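Qudah Court, 2 bed upper floor – anyone viewed it?

gpatwary
Listing says "spacious" and "minutes from the shops." Service fee is 2000 a year and I can't find what it covers. Viewing on Saturday.

yara_s
Viewed it in May. Second bedroom fits a single bed if you don't want to open the closet. Minutes from the shops by car, maybe.

BilalF
Harsh. My aunt has lived there six years and likes it. The elevator works and the windows were replaced.

yara_s
All the windows, or the ones facing the street?

BilalF
I'd have to ask her.
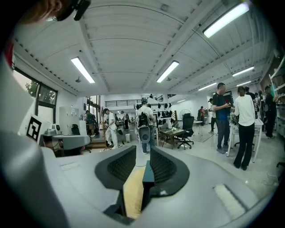
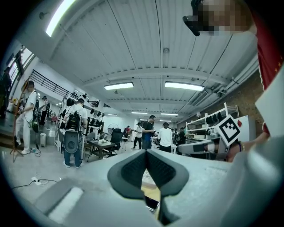
Last edited by gpatwary at 4:17 PM

gpatwary
Agent at Stunberg says the fee covers "building upkeep." I asked for a breakdown and got the brochure again.

aicha_b
Ask for the last four years of accounts. If they stall, walk. "Upkeep" at my old place was a guy from Clunico mowing a strip of grass.

BilalF
Or they're just slow – the management company changed and Gradico has the paperwork now. I wouldn't read much into it.

aicha_b
I'd read plenty into it. Who changes managers when everything is going fine?

gpatwary
Still going Saturday, with a tape measure. Bilal, can you ask your aunt about the back windows?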